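Skip to content
Search the garden notes

Filed under: Vegies, Climbers, Patience

How to Grow Sugar Snap Peas Without Losing the Lot to Snails

29 July 2021

Peas are sold as the easy crop, the one you hand to children. I have been growing them for 16 years and have been beaten by them in at least four. Still, winter is when they want to go in around here, so off we go.

Pick a spot with sun for most of the day and soil that drains. Go easy on the manure. Peas on a rich diet grow a magnificent hedge and about three pods. A handful of lime is plenty if your soil runs sour, and ours at Pernitz Road could strip paint.
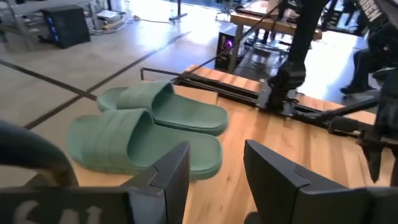 Put the supports up before you sow. You will tell yourself you'll do it later, and later you'll be threading wire through a tangle of snapped stems and apologising to it. Two stakes and some chicken wire will do. Mine stands as high as my chin and the peas still go over the top and sulk.

Push the seeds in 2 cm deep, a finger's length apart, and water once. Then leave them alone. Overwatered seed rots, and you'll only find out when you dig it up to check, as everyone does. Shoots should show in some 13 days, a bit longer in a cold patch.

Snails come out after dark, so you do too, with a torch and a bucket. Waraporn Somboon two doors down swears by cut-off milk bottles pushed in around each seedling, and her peas are better than mine, so I've stopped arguing.

Once they flower, water well and mulch with straw – not touching the stems.

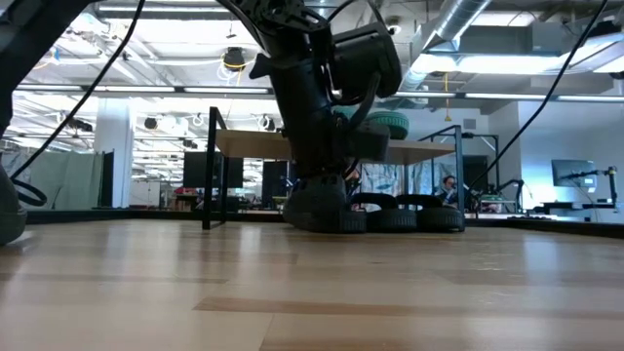

Should I soak the seeds overnight first?

Only if your soil is on the dry side. In damp winter ground they'll take up all they need, and soaked seed tends to go mushy.

Pick every couple of days once the pods are fat. Leave a few on the vine to dry for next year's seed, and label the jar. I have one from February that just says "probably peas".

Get our monthly planting reminders by email. Unsubscribe any time.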